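印刷用ページ | このページをメールで送る

氷とレモンの飲み物の支度 よくある質問

Sirkellの店頭とメールで寄せられる質問のうち、冷たい飲み物の支度に関するものをまとめました。氷の扱い、レモンの切り方、トレーへの並べ方、片付けの順に載せています。お酒を使う場合も使わない場合も、支度の手順は同じです。
最終更新:2020年8月8日

Q 最低限そろえる道具は何ですか。
A 氷を入れるボウル、アイススクープ、まな板、ナイフ、マドラー、グラスです。ここでいうマドラーは、果物やハーブをつぶす太い棒のほうです。混ぜるだけの細い棒では、レモンの果汁はほとんど出ません。トレーと布巾は、グラスを別の部屋まで運ぶなら用意してください。

Q まな板は専用のものが必要ですか。
A 必要ありませんが、玉ねぎやにんにくを切る板とは分けてください。木の板はにおいが残ります。小さめの板なら、レモンとナイフとマドラーをのせたまま台の端に寄せられます。取っ手付きの板は、切ったものをのせて移すときに持ちやすくなります。
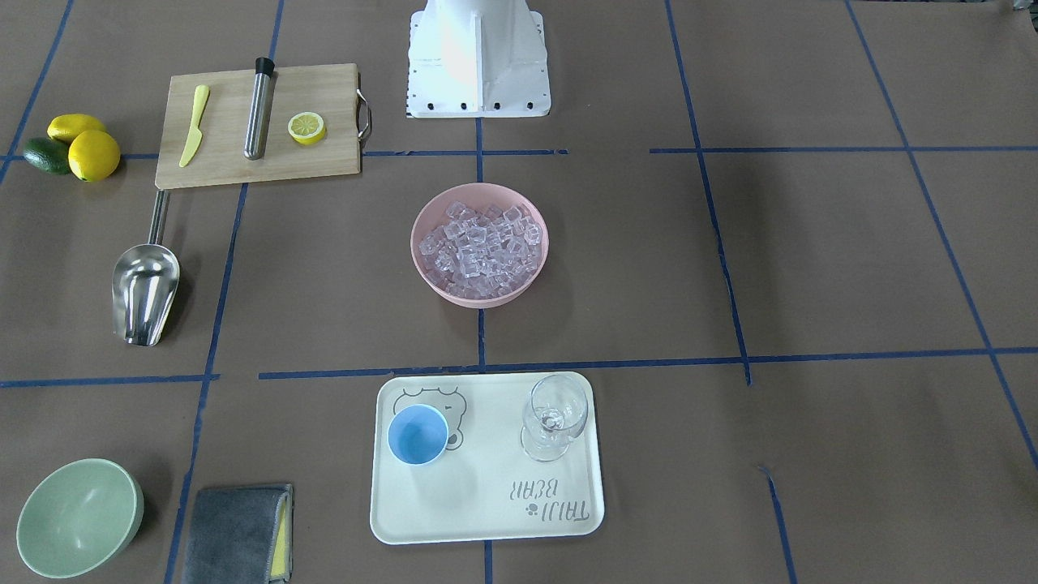

板を使う前に水でさっとぬらして拭いておくと、果汁が木にしみ込みにくくなります。使ったあとは洗剤で洗い、立てて乾かしてください。食器洗い機には入れないでください。

Q 子どもにレモンを切らせてもよいですか。
A 刃がプラスチックのナイフでも、半分に切ってあるレモンなら薄切りにできます。丸のままのレモンは転がるので、最初のひと切りは大人がしてください。皮が固くて刃が入らないときは、切り口を下にして置き、前後に動かして切ります。上から押しつけると刃が横に逃げます。

Q レモンは輪切りと半月切りのどちらがよいですか。
A グラスの中に入れるなら半月切り、縁に飾るなら輪切りが扱いやすいです。マドラーでつぶす場合は、どちらも少し厚めに切ります。種は先に抜いてください。つぶすと苦みが出ます。

Q マドラーでつぶす加減がわかりません。
A 皮を下にしてグラスの底に置き、軽く押して半回転させます。果汁が出たらやめてください。皮が破れるまで押すと、白いわたの苦みが移ります。また、脚付きの薄いグラスの中では押さないでください。厚手のコップでつぶし、あとから移し替えます。当店の講習でグラスが割れたのは、いずれも薄いグラスの中でつぶしたときでした。

Q 氷はどのくらい用意しますか。
A 300mlのグラスを2つ使うなら、600gあれば注ぎ足しの分まで足ります。家庭の製氷皿で作る場合は前の晩に作り、冷凍用の袋に移しておきます。袋の中で氷どうしがくっついたときは、袋の外から布巾でつかんでほぐしてください。室温に置いて溶かすと角が丸くなり、飲み物が早く薄まります。

Q 氷をボウルに山盛りにしてもよいですか。
A すぐに使うなら構いません。10分以上置くときは縁より低くし、布巾をかけます。ボウルの底に水がたまったら一度捨ててください。氷が水につかっていると溶けるのが早まります。

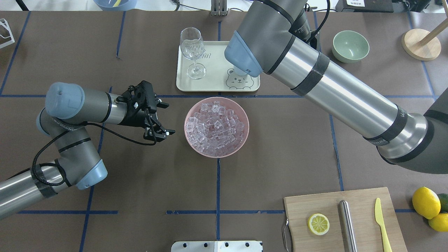

写真:Sirkell

Q グラスと氷はどちらをトレーにのせますか。
A トレーにはグラスとコップだけをのせ、氷のボウルは手前に置くことをおすすめしています。氷の入ったボウルは重く、トレーの片側にのせると持ち上げたときに傾きます。トレーの表面が水で滑るという相談も多いのですが、原因はたいていボウルの外側についた水滴です。

Q 脚付きのグラスはどう置けばよいですか。
A 支度の間は、トレーの内側、手の通らない位置に立てておきます。横に寝かせて置く方もいますが、転がらないように布巾を添えてください。注ぐときは必ず立て、片手で脚の下を押さえます。背の低いコップと一緒に運ぶなら、脚付きのほうを自分の体に近い側に置きます。

Q 右利きですが、氷をすくうときの置き方はありますか。
A ボウルを正面、グラスをその奥に置くと、スクープの動きが短くなります。スクープは氷の山の横から入れ、少しずつすくいます。真上から差し込むと氷が飛びます。左利きの方も配置は同じで、まな板を置く側だけ逆にしてください。

Q 手やグラスで直接氷をすくってはいけませんか。
A どちらもおやめください。手ですくうと衛生面の心配があります。グラスですくうと、欠けたときに破片が氷と見分けられません。スクープがなければ大きめのスプーンで代用できます。
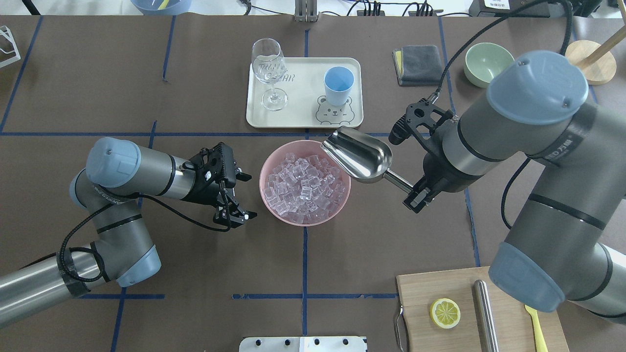

ピンクのボウルの氷とステンレスのアイススクープ

Q スクープは氷の中に入れたままでよいですか。
A 持ち手が氷に触れるので、使うたびに出して小皿の上に置きます。金属のスクープを氷に入れたままにすると、持ち手まで冷えて握りにくくなります。

Q 炭酸水はいつ入れますか。
A レモン、氷、炭酸水の順です。炭酸水は氷に当てず、グラスの内側に沿わせて注ぎます。量はグラスの大きさによりますが、300mlのグラスなら最大200mlまでにしてください。それ以上入れると、混ぜたときにあふれます。

Q 布巾とスポンジは一緒に置いておいてもよいですか。
A 支度の間は台の端にまとめて置いて構いません。ただし、ぬれたスポンジを乾いた布巾に重ねると布巾が湿り、グラスを拭くと跡が残ります。グラス用の布巾は別に一枚用意してください。濃い色の布巾は、新しいうちは一度洗ってから使います。糸くずがグラスにつくことがあります。

Q 片付けの順番を教えてください。
A グラス、スクープ、マドラー、ナイフ、まな板の順に洗います。残った氷は、排水口に一度に流さず、たらいに空けて溶かしてから捨てます。レモンの果汁がついた金属は、その日のうちに洗ってください。

Q 冬でも講習はありますか。
A 11月からは温かい飲み物の内容に替わります。冷たい飲み物の講習は翌年の春まで休みます。日程は店頭の掲示をご覧ください。

コメント(4件)

Carmela Llorente
マドラーを薄いグラスの中で使って、底にひびを入れたことがあります。厚手のコップに替えてからは大丈夫です。うちではジャムの空き瓶でつぶしています。

Inès Renaud
炭酸水の代わりにトニックウォーターでも量は同じですか。甘いので少なめにしたほうがいいのか迷っています。

Sirkell 店舗担当
Inès Renaud様 量は同じで問題ありません。甘さが気になる場合は、レモンを一切れ増やしてみてください。

Teodoro Esteban
木のまな板を水でぬらしてから使うのは知りませんでした。黄色いしみがついてしまった板は、塩でこすれば落ちますか。

お問い合わせ | 店舗案内 | © 2020 Sirkell | ページの先頭へ戻る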